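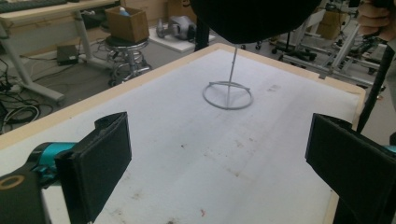

How many demonstrations does a small learning system need before it can do a simple table task?

It depends mostly on how different the demonstrations are from each other. In our project 200 demonstrations with well-mixed starting positions gave a better result than 300 demonstrations where the object always started near the same place.

This report describes the data collection part of our project at Skarodcombe. The learning part was done with Kosura, the training code that was already used in our group, and I will only explain it where it is necessary to understand our choices. My project partner was Osvaldo Sampaio and our supervisor was Gráinne Brennan. Osvaldo wrote the software which checks the recordings. I made the recording plan and did the larger part of the recording, so the mistakes in that part are mine.

1. What we wanted to do

The goal was to collect examples of a person moving and placing light objects on a table, using a hand-held gripper with a camera on it. The person holds the gripper and does the task by hand. The camera sees the two fingers and the table in front of them, and from the video we later calculate the path of the gripper and how far it is open. No robot arm is needed for this, and a person can record many more examples in one afternoon than by driving an arm with a joystick.

The earlier student group had left a set of recordings called Lacerda. We could use it for first tests, but most of it shows boxes and cups. Our interest was in thin objects, such as wire stands and rods, where the fingers must come from a good direction or they push the object over.

2. How we recorded

Every recording is one attempt. It starts with the gripper open and away from the object, and it stops when the fingers are open again and the hand has moved back. At first we did not have a rule for the end. Some of our early recordings continue for several seconds while the operator is already talking to the other person, and the system learned to wait in the air after placing. Osvaldo found this by looking at the length of the files. After that we said the word "stop" aloud and the second person ended the recording.

The plan was divided into blocks of 30 attempts. After each block we changed the operator and copied the files to the second disk. I wanted longer blocks in the beginning, but my hand became tired and the movements became short and quick. They did not look like the movements from the beginning of the same block. A mixture of operators is useful, a mixture of rested and tired operators is perhaps also useful, but then it should be planned and written down.

For the starting positions we first used our own feeling. I believed that I was placing the objects everywhere on the table. When we plotted the positions of the first 300 attempts, almost all of them were in one region, near my right hand. For the second set we made a list of random positions before the recording and followed it, also when a position was not comfortable. This second set has 200 attempts. Both sets were trained with the same settings.

3. Checking the recordings

We used Retent, a small program that Osvaldo started in July for this project. It reads one recording and gives a short report:

Does the video have missing pictures?
Was the path of the camera lost at any moment?
Do both fingers come back to the open position at the end?
Is the recording much longer or shorter than the others in its block?

The second question caused the most work. The camera path is calculated from points in the view which stay still, and when the gripper is very low over a plain table there are few such points. The method then depends on things in the background. We lost many recordings in the first weeks because the path made a jump when the operator bent down. The solution was simple but took us a long time to find: begin each recording with a slow movement which looks over the room, and do not go down to the table too steeply.

Retent cannot see if the task was done well. For this we watched the videos ourselves. Each of us judged the recordings of the other person, and when we did not agree we asked Gráinne. She was more strict than both of us. Attempts in which the object was touched, nearly fell and was then rescued were a difficult case. We decided to keep them with a label, so that a later student can train with them or without them.

4. Results

The model from the second set was clearly better when the object started far from the center. Near the center there was little difference between the two models, and there the first set was sometimes a bit smoother. When we put both sets together the result was good in both regions, but I cannot say how much comes from the positions and how much from the larger number.

Thin objects stayed harder than boxes in all versions. The typical error was that the fingers closed a little too early – the path was correct, but the timing was not.

5. What I would change

I would write the position list on the first day. I would also record the name of the operator in the file itself and not in a notebook, because one page of our notebook has no block numbers and we had to leave those recordings out. The light in the room should be noted too. We recorded in the morning and after 5 p.m., and we never tested if this made a difference.

The recordings, the position list and the current version of Retent are on the group disk, in the folder of this project. The labels for the rescued attempts are in a separate text file next to them.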